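Grarkbridge Members' Bulletin
Facilities and Rooms
2025-04-24

Writing Room at Mudgway: Furniture, Arrangement and Conditions of Use

The Grarkbridge Association is pleased to report that the Writing Room on the ground floor of the Mudgway building is furnished and available to members. The item in the March bulletin gave the general outline. The present notice sets out the arrangement in more detail and replaces the provisional guidance that was posted at the front desk.

Members will recall that the room was used for several years as overflow storage for the reading collection. The Association agreed last fall to return it to regular use and asked for suggestions. Of the 176 members who responded, most requested a plain, quiet place in which to write letters, complete forms and handle personal correspondence. A smaller number asked for a meeting room. The Association already maintains two meeting rooms on the upper floor, both of which are often free in the afternoon, and the decision was therefore made in favor of desks.

The character of the room has been kept. The red brick was cleaned with a dry brush and left exposed. The ribbed ceiling and its cross beams remain white, and the long fluorescent fixtures have been retained. Several members had asked whether the ceiling might be lowered to conceal the pipes and conduits. The estimate obtained for that work was well beyond the amount set aside for the entire room, and a lowered ceiling would also have made routine access more difficult. The matter has been closed for the current year.

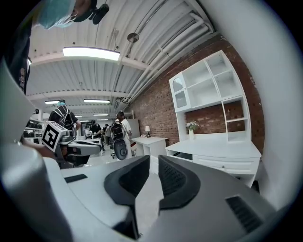
Overhead lighting is sufficient for reading at the desks during most of the day, but it is a general light and does not suit everyone. A table lamp has been supplied for this reason. Members who prefer to work by lamplight may ask at the front desk whether a section of the overhead lights can be switched off. The request will be granted when no other person in the room objects.

The floor is polished concrete. It will not be carpeted. The Association considered rugs and decided against them after discussing the difficulty they present to members who use walkers or canes. Felt pads are to be fitted to the legs of every chair brought into the room, including folding chairs borrowed from the hall. A supply of pads is held at the front desk, and staff will attach them on request.

Furniture

The furniture was chosen by Yamuna Panicker and Bienvenido Ambrosio and was supplied through Fovis. The furniture budget was set at $470, and the final cost came in under it after one shelf was returned. White was selected throughout. It was felt that a second dark wood room, in addition to the existing library, would be oppressive in winter, and white pieces stand out well against the brick for members with reduced vision.

The principal piece is a writing desk with a hutch. It has drawers beneath the desktop and open shelving above. The shelving is intended for papers and reference books in use on the day, and it is to be cleared when a member leaves. Articles left in it overnight will be moved to the lost property cabinet. The Association regrets that it cannot make exceptions for long projects. Members who require continuing storage should apply for one of the lockers in the corridor.

A smaller white desk is placed nearby with the lamp and a white telephone. The telephone is for local calls of reasonable length. A card listing the internal numbers will be placed with it as soon as the revised directory has been printed. Members should keep in mind that conversation carries in a room with a hard floor and bare brick. Calls expected to last more than a few minutes should be made from the booth beside the coat room.

A vase of flowers is kept on the larger desk. It may be moved to one side while a member is writing, but it should not be placed on the floor or transferred to another room. The vase that formerly stood in the library was carried off to the kitchen so regularly that it was eventually entered in the kitchen inventory.

The room receives daylight from the large window, which looks out on trees. The glass was cleaned inside and out before the furniture was delivered. Members are asked to leave the window closed when the heating is on and to report any draft to the front desk. No bags or coats should be placed against the window frame.

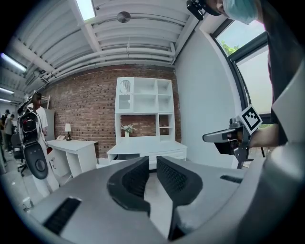
Kristof Bakker wrote to the Association to say that the hutch was the wrong choice for a shared desk. In his view, shelves at eye level invite people to leave things behind, and a flat table with a single drawer would be easier to keep in order. He added that the desks at the former Nutness branch were plain tables and gave good service over a long period, and he asked that the question be looked at again before any further purchases are made.

The Association thanks Mr. Bakker for his letter and accepts that the point about articles left behind is a fair one. It was considered at the time of purchase. The view taken was that shelving allows a member to keep books and papers off the writing surface, an advantage on a desk of modest depth. The smaller desk, with its flat top, is available to those who prefer the simpler arrangement. No further desks will be ordered before the fall, and Mr. Bakker's letter has been placed on file for that discussion.

Use of the drawers

A number of questions have been received about the drawers, and the following guidance should be read by everyone who intends to use the room.

The left drawer of the larger desk is for shared small items only. Pencils, erasers, paper clips and similar articles may be kept there and may be used by any member. Ink bottles, glue and food are not permitted. The remaining drawer is for the personal use of whoever is seated at the desk and is to be emptied at the end of the visit.

Drawers should be opened by the knob and closed fully before the member stands up. An open drawer at that height is easily missed by a person passing with a tray or a stack of books, and one minor bruise has already been recorded in the incident log. Should a knob become loose, it should be left in place and reported. Members are asked not to tighten it with a coin or a pocketknife. The screws are short, and a thread that has been damaged cannot be repaired without replacing the drawer front.

Staff will empty, wipe and restock the shared drawer each evening at closing. A soft cloth dampened with water is used. Household sprays should not be brought in by members, as certain products leave a yellow mark on white finishes that cannot afterward be removed.

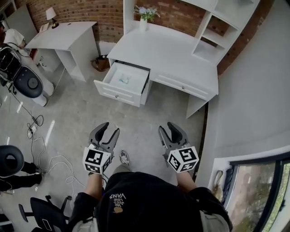

The writing desk with its left drawer open. The lamp and telephone are on the smaller desk.

Reservations

No reservation is needed for visits of up to one hour. A member who expects to stay longer should enter his or her name in the book at the front desk, giving the time of arrival and the desk required. A reserved place will be held for 15 minutes, after which it may be taken by another member. Reservations may be made in person or by telephone and are accepted up to two weeks in advance.

The Association has 232 members enrolled for building access at Mudgway, and it is recognized that two desks will not always meet demand. During busy periods, staff may ask members to limit a visit to one hour. It is hoped that such requests will be received with courtesy. Guests are welcome when accompanied but may not hold a reservation in their own name.

Paper and supplies

Writing paper is provided free of charge in modest quantities. An initial stock of around 600 sheets has been purchased, together with matching envelopes, and usage will be reviewed at the end of the summer. Members sending more than a few letters at a time are asked to supply their own paper. Stamps are sold at the front desk at face value. The printer in the library remains available at the usual rate, but printed material should be collected promptly and should not be sorted on the writing desks.

Donations

Several members have kindly offered additional furniture. The Association is grateful but must decline further desks, bookcases and upholstered chairs at this time. Two items would be gladly accepted: a desk blotter in good condition, of a size suited to the smaller desk, and a wall clock with a silent movement. Offers should be made in writing to Dexter Dumlao and should include the measurements. Articles must not be delivered to the building before the offer has been acknowledged.

Inquiries

Questions about the furniture, including reports of damage, should be addressed to Dexter Bañez at the front desk. Questions about reservations may be put to any member of staff on duty. Repair slips are kept in the tray beside the visitors' book. Please state which desk is concerned and describe the fault as fully as possible, and return the slip to the same tray.

The revised room rules will be posted inside the door of the Writing Room and at the front desk. Large print copies are available on request.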